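Kit de mantenimiento Plina para pinzas manuales de dos dedos
Reseña publicada el 24/4/21

Llevo desde agosto con este kit y creo que ya puedo opinar. Lo compré en Nosau por 40 euros, gastos de envío aparte, para dar servicio a un par de pinzas manuales que uso casi a diario. Son de las que se llevan en la mano, con dos dedos articulados y almohadillas en las puntas. La mano mueve el conjunto y el mecanismo hace el resto, así que cualquier holgura se nota enseguida.

Qué trae la caja: un juego de llaves hexagonales cortas, dos destornilladores de precisión, una galga de láminas, un botador para pasadores, un frasco pequeño de aceite ligero, un bote de fijador de roscas de fuerza baja, un cepillo de cerdas duras, toallitas sin pelusa y una plantilla de plástico para centrar los dedos. También un folleto en inglés y alemán. No hay versión en español, aunque los dibujos se entienden.

Empiezo por la plantilla, que fue lo que me hizo decidirme. Se coloca entre las dos almohadillas con la pinza cerrada y tiene una marca central. Si un dedo llega antes que el otro, la plantilla se tuerce y se ve hacia qué lado. Hasta entonces yo lo hacía a ojo, cerrando sobre una cartulina, y tardaba el doble. Con la plantilla, dejar centrado un par de pinzas me lleva 30 minutos, contando la limpieza.

El orden que sigo es casi el del folleto, con un cambio. Primero limpio. Después reviso los pasadores uno por uno: sujeto la base con una mano y empujo la punta del dedo hacia los lados. Si hay juego lateral, busco cuál de las articulaciones lo tiene antes de apretar nada. El folleto propone apretar todos los tornillos y luego comprobar, y a mí eso me ha dejado más de una vez una articulación dura que frenaba el cierre. Luego centro los dedos, pongo fijador donde toca y dejo reposar la pinza abierta hasta el día siguiente.

La prueba final la hago con fruta. Los cubos de espuma que usaba antes perdonan demasiado, porque ceden por igual aunque las almohadillas entren desviadas. Un dátil grande y arrugado no tiene dos caras paralelas y obliga a los dedos a repartir el apoyo. La mandarina pequeña sirve para ver si resbala, y el azufaifo, que es liso y ovalado, gira entre las almohadillas en cuanto una queda más alta que la otra. Pongo las piezas sueltas en la mesa y trabajo con las dos pinzas a la vez.
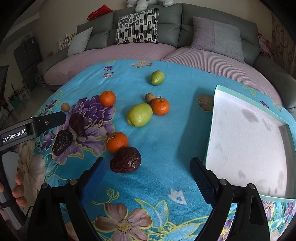 Dátiles, mandarinas y azufaifos en la mesa de pruebas, con las dos pinzas.

Lo de usar las dos a la vez tiene su sentido. Cuando se ajusta una pinza sola, la mano se acostumbra a sus defectos y los corrige sin darse cuenta. Con una en cada mano se compara al momento: si la izquierda pide más recorrido de mango que la derecha para el mismo dátil, algo queda por tocar. Marjatta Turunen, con la que comparto taller, prefiere hacer primero toda la ronda con una y luego con la otra, apuntando en una hoja. Hemos llegado a ajustes muy parecidos por los dos caminos.

Las llaves hexagonales son correctas. El acero no se ha redondeado y el brazo corto entra bien en los tornillos que quedan entre las barras. Eché en falta una con punta de bola para los que están más metidos. Los destornilladores son lo peor del kit: el mango gira con dificultad y la punta del pequeño se me melló la primera semana. Acabé usando uno mío. Por este precio esperaba algo mejor, aunque tampoco es un gasto grave reponerlo.

El botador sí lo recomiendo. Tiene la punta justa para los pasadores redondos de las articulaciones y no marca el metal de alrededor si se trabaja derecho. Un consejo que no viene en el folleto: apoyar el dedo sobre un taco de madera con un agujero, para que el pasador tenga por dónde salir. La primera vez lo hice sobre la mesa y tuve que buscar el pasador por el suelo.

El aceite es fino y se aplica con aguja. Una gota por articulación basta y hay que secar lo que sobra, sobre todo cerca de las almohadillas. Si el aceite llega a las estrías, la pinza pierde agarre y ya no hay ajuste que valga hasta que se limpia bien. Para eso está el cepillo, que al principio me pareció demasiado duro y luego he visto que hace falta. El azúcar del dátil se mete en el relieve y se endurece. Agua tibia, cepillo en el sentido de las estrías y toallita. Nada de alcohol, al menos en mi caso – con el juego de almohadillas anterior, el alcohol dejó la goma blanquecina y acabó agrietándose.

Sobre el fijador de roscas, poca cantidad. El folleto dice que el tornillo se puede volver a soltar con llave normal y es verdad, lo he hecho varias veces. Eso sí, el bote se secó en la boca y tuve que abrirlo con un alfiler.

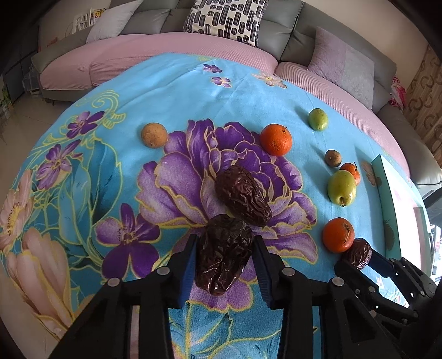
Otro punto que conviene mirar es la apertura. Con los dedos bien centrados en el cierre todavía puede pasar que uno abra más que el otro, y entonces, al acercarse a una pieza, la punta que queda más adentro la toca antes de tiempo y la empuja. La plantilla de Plina solo sirve con la pinza cerrada. Para la apertura he terminado dibujando dos rayas en un papel y colocando encima la pinza abierta del todo. Es un remedio casero y funciona, pero me habría gustado que la plantilla tuviera una segunda posición. Se lo escribí a la tienda y me contestaron que lo pasarían al fabricante.

La galga de láminas la uso menos de lo que pensaba. Sirve para medir el hueco entre el dedo y la barra inferior, y el folleto da una tabla de valores que no corresponde a mis pinzas, así que he hecho la mía: medí las dos recién ajustadas, anoté los huecos y ahora comparo con eso. Quien tenga otro modelo tendrá que hacer lo mismo. En la ficha de Nosau pone «compatible con la mayoría de pinzas manuales» y sería más justo decir que las herramientas lo son y la tabla no.

En cuanto a la frecuencia, hago la limpieza al acabar cada jornada y la revisión completa cada 3,000 cierres, que llevo apuntados en la hoja del taller. Lo primero que se mueve suele ser la pinza izquierda, y casi siempre por la articulación más cercana a la punta. En la derecha he cambiado un pasador desde que tengo el kit. El repuesto no viene incluido y lo pedí a Haddadin, que los vende en bolsas de 200. Son muchas piezas para lo que yo gasto y no encontré una bolsa más pequeña. Si alguien conoce otro proveedor, que lo deje en los comentarios.

La caja merece unas líneas. Es de plástico rígido, con huecos de espuma para cada herramienta, y la espuma ha aguantado bien menos la parte del aceite, que está manchada desde el primer mes. El cierre es algo flojo. En un traslado a Flirncombe se me abrió dentro de la mochila y desde entonces le pongo una goma.

He probado también a hacer el mismo trabajo con herramientas compradas por separado. Salen un poco más baratas si ya se tienen las llaves, pero falta la plantilla, y fabricar una que quede recta lleva su tiempo. Marjatta se hizo la suya con un recorte de plástico y una lima, y le ha quedado bien. Yo no tengo esa paciencia.

A favor: la plantilla de centrado, el botador, el cepillo y la aguja del aceite.
En contra: los destornilladores, la tabla del folleto, el cierre de la caja y la falta de pasadores de repuesto.

Le pongo cuatro estrellas de cinco. Lo volvería a comprar, y de hecho el mes que viene tengo que pedir otro frasco de aceite, que se vende suelto en la misma tienda.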